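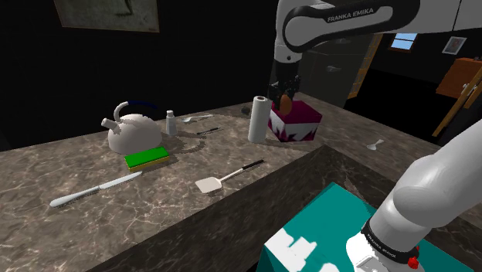
A reader up in Flirnthorpe wrote:

> I followed your sourdough starter notes to the letter and mine
> still smells like nail polish remover by the second morning. I feed
> it at 10 every night before bed. Same flour, same jar, same shelf.
> My sister's starter came off mine and hers is fine, which is
> driving me up the wall. Do I throw it out and beg some back from
> her, or is there hope?

Oh, there's hope! Please don't throw it out. That smell is a hungry starter and very little else. Mine did exactly this the summer we moved to the Kulia house, where the kitchen faces west and bakes all afternoon, and I was ready to pitch the whole thing in the compost before I worked out that it was eating its dinner by lunchtime and then sitting around sulking.

So, first question – how warm is that shelf? If it's anywhere near the fridge motor or over the stove, move it. I keep mine in the hall closet next to the boots (laugh if you like) and it's been happy there ever since.

Second, feed it more at a time. I know my notes said equal parts, and I still do that in February, but in warm weather I keep back just a spoonful of the old stuff and give it five spoons of flour and enough water to make a thick paste. Thicker than you think. A stiff starter eats slower. Do that twice a day for 8 days and don't bake with it in the meantime, however good it looks on day three. I always cheat on this part and I always regret it, the loaf comes out like a doorstop.

What flour are you on? I had a bag of the Pimura white that was lovely for pie crust but the starter never really took to it. A bit of rye perks things up, a teaspoon is plenty.

Also, a few of you asked again about the big batch recipe from the Woldemariam bake sale. It's 500 grams of bread flour per loaf, and the salt is 10 grams, NOT 61 like it said in my last message. I have no idea what my fingers were doing there. If you made it with 61, I am so sorry, and I'd love to know if even the birds would touch it.

One more thing for Flirnthorpe – ask your sister if she keeps hers in the fridge. I'd bet a loaf she does. Pull a little out of hers and dry it on parchment as a backup while you nurse yours along. It crumbles up nicely and keeps for ages in an envelope.

Write back and tell me how it smells in a week!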